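## 4. Setting the load limits on the Gekotmont 800 pump monitor

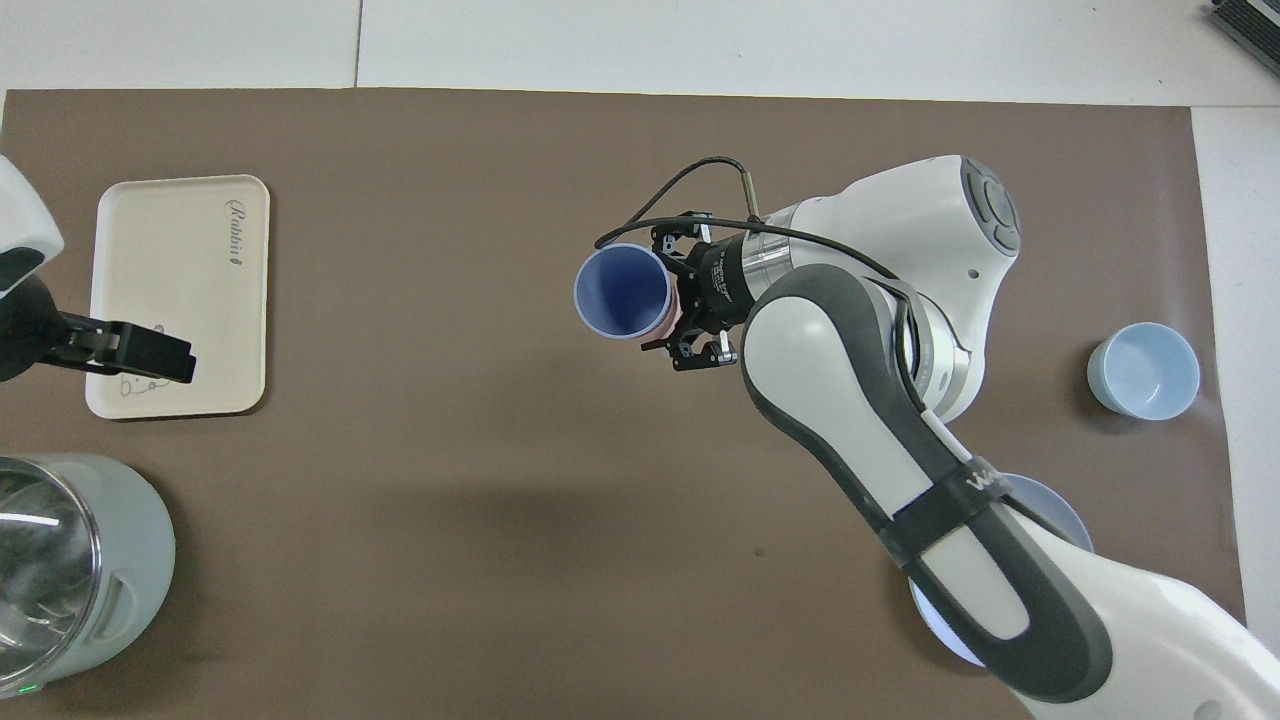

*Fig. 4: Cup held on its side in the gripper, over the brown mat.*

Set the limits after the motor data has been entered (section 3) and before the pump goes into regular service. The monitor has two outputs: relay 1 for the pre-alarm and relay 2 for the main alarm.

**Caution:** Disconnect and lock out the supply before opening the terminal cover. The relay terminals may carry voltage from a separate circuit even when the monitor is off.

### 4.1 Automatic setting

1. Start the pump and open the discharge valve to its normal position.
2. Let the pump run until the load reading is steady.
3. Press **NEXT** until window 107 shows in the display.
4. Hold **SET** for three seconds. The display shows *SAVE*.
5. Press **RESET** to return to the load reading.

The monitor stores the present load as the normal load and places the four alarm levels on either side of it. The margins are set in menu 4.3.

Note: If the display shows *LOCK*, the parameters are protected. Enter 474 in window 001 and press **SET** to unlock them. Repeat to lock them again.

### 4.2 Manual setting

Use this method if the pump can't be run at its normal load during set-up.

1. Go to window 111 (max main alarm).
2. Use **+** and **–** to change the value. Press **SET** to store it.
3. Do the same for windows 112 (max pre-alarm), 113 (min pre-alarm) and 114 (min main alarm).

Each pre-alarm level must lie between the normal load and its main alarm level. The monitor will not store a value outside this range.

### 4.3 Delays

| Window | Function | Factory value | Highest value |
|---|---|---|---|
| 121 | Start delay | 2.0 s | 1000 s |
| 122 | Max alarm delay | 0.5 s | 90 s |
| 123 | Min alarm delay | 0.5 s | 90 s |

Self-priming pumps need a longer start delay. If the min alarm trips during priming, raise window 121 in steps of five seconds.

**Caution:** Do not use the min alarm as the only dry-run protection on pumps with mechanical seals.

Wiring for the Raudsepp relay base is shown in section 6.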